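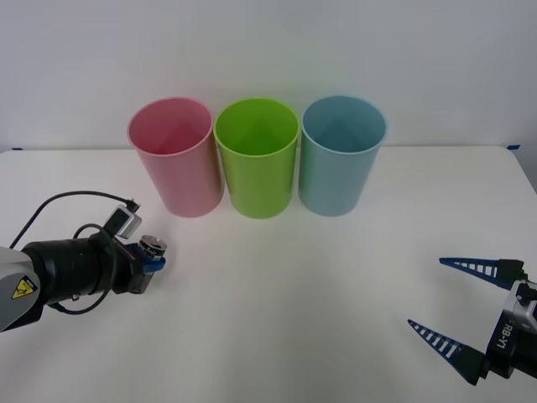 You get used to the new pace before you get used to the quiet, a coworker told me last week, and I've been thinking about it ever since. So I'm asking people who have already been through this.

## Two-arm station going in on our packing line. What happens to the people who pack?

**tapegun_tess**, posted Sep 22, 2020

I work in set packing at Holleck, the Plaltow plant. We do plastic cups and picnic ware. My job for years has been color sets: a pink, a green and a blue cup go in a row, you look at the rims and the insides, you stack them and sleeve them. Then the next set. There are 52 of us in packing across all shifts.

In April they started trying out a table with two robot arms for the cup sets. Up to now it has run on its own in a side room and we've walked past it. Next month it moves onto the line, on what everyone calls the Matei side (that's the name of the old sleeving machine, which is staying). Four of us have been told we will "support the cell." I'm one of the four.

What we've been told:

- no layoffs in packing this year
- same pay grade during the changeover
- two days of training
- a new job description "to follow"

What we have not been told is what we will do all day. The sheet they handed out says "monitor, replenish, respond." Replenish I understand. You bring cups. Monitor sounds like standing there. I'm 18 years into jobs where my hands are busy and I don't know how I'll do with standing there.

My other worry is the rate. Right now if the table is behind, two of us slide over and catch it up, and the lead doesn't even need to know. If the arms are behind, whose number is that? The screen at the end of the line will still have a rate on it and I'd guess it will still have my initials next to it.

I'm not against it. My wrists would be happy to see the sleeving go next. I want to know what to ask for before the description gets written, because after that I don't think they'll change it.

If it matters, the cell software is called Akum. I haven't seen the screens yet.

---

**secondshift_dale**

We got ours two years ago, different product (lids and tubs). I'll go through your points.

Monitoring is standing there for the first month or so. It gets better, partly because you learn what to look at and partly because they start giving you other things. With us the other things were label changes and the paperwork for the pallet. Ask now which other things they have in mind. If the answer is "we'll see," you'll end up with whatever the neighboring line doesn't want.

The work you do have comes in bursts. You stand for a good while and then three things happen at once: a cup is tipped over, the supply is low, and somebody wants to know why it stopped. I found that more tiring than steady packing, and so did most of the people who had been steady packers. Ask for rotation. We swap every hour between the cell and a hand table. Management wanted a half-shift rotation and we tried it, and by the end of the second half people were missing things.

About the rate. Get this in writing if you get nothing else. On our line the stops are now logged with a cause, and only two of the causes count against the operator: supply ran out, and the stop wasn't answered. Everything else goes to maintenance or to the process group. Before that was sorted we had a person written up over a week of bad numbers, and the trouble was in the cups themselves. They had come in stuck together from the molding side. A person pulls those apart without thinking. The arms picked up two and stopped.

Which brings me to the thing I'd push hardest on. You know the product. You know what a bad rim looks like and you know which color tends to stick. Somebody is writing rules for that station right now, and if they haven't asked the packers, they're guessing. Ask to be in the room for it, on the clock. One of ours did and she ended up with a higher grade, although it took until the next review.

Two days of training is not enough. It's enough to learn how to restart it. Ask who you call on nights and whether they pick up.

---

**mbox63**

its the same everywhere. first its support then its one person supporting three of them. get your resume ready

---

**tapegun_tess**

Thanks, dale. Stuck cups is a real thing here too, blue especially, and I hadn't thought about what that does to a gripper. I'll bring it up on Thursday.

mbox, maybe. I'd still like to know what to ask for in the meantime.

---

**linesidekit**

I'm on the other side of this. I do changeovers for a living, mostly food packaging, so take it with that in mind.

The no-layoffs line usually means what it says for the period it names and nothing past that. mbox isn't wrong that the plan often has one operator covering more than one cell later on. It's fair to ask straight out what headcount the project was approved on. Sometimes a manager will tell you. In most plants I've worked in, the packing group shrank by people leaving and not being replaced, which is slower but still changes things for whoever stays. Overtime goes down, for one. If you count on overtime, ask about that separately, as it's never on the sheet.

Things I'd want in the job description if it were mine:

1. Who is allowed to stop the station, and that the operator can do it at any time with no sign-off.
2. Who may go inside the guarded area and what has to be locked out first. If the answer is "only maintenance," then picking up a fallen cup is maintenance too, and you need to know how long you'll wait for them.
3. A named backup for breaks. I have seen people skip breaks when the only other person trained on the cell was off sick.
4. A stool or a leaning rail. It sounds small. You are going from moving all day to standing in one spot on concrete.
5. What happens when it's down for hours. Do you pack by hand to the old rate, or to a lower one? After a few months away from it your hands are slower. We measured this once on a line I did and people were at 63 percent of their old speed on the first morning back. It came back within the week, but the first day looked terrible on the board and there were arguments over it.

On the quiet your coworker mentioned: yes. A packing table is a place where people talk. When you pull four people off it and put one at each end of a cell, the talking stops, and I've had operators say that was the part they minded. The best fix I've seen was just placement. The cell was turned so the operator stood facing the hand tables across the aisle and could still hear them. If yours is going in next month the floor marks may already be down, but the operator's side can often be switched until the guarding is bolted. Ask this week.

---

**secondshift_dale**

Second the placement thing. Ours faces a wall.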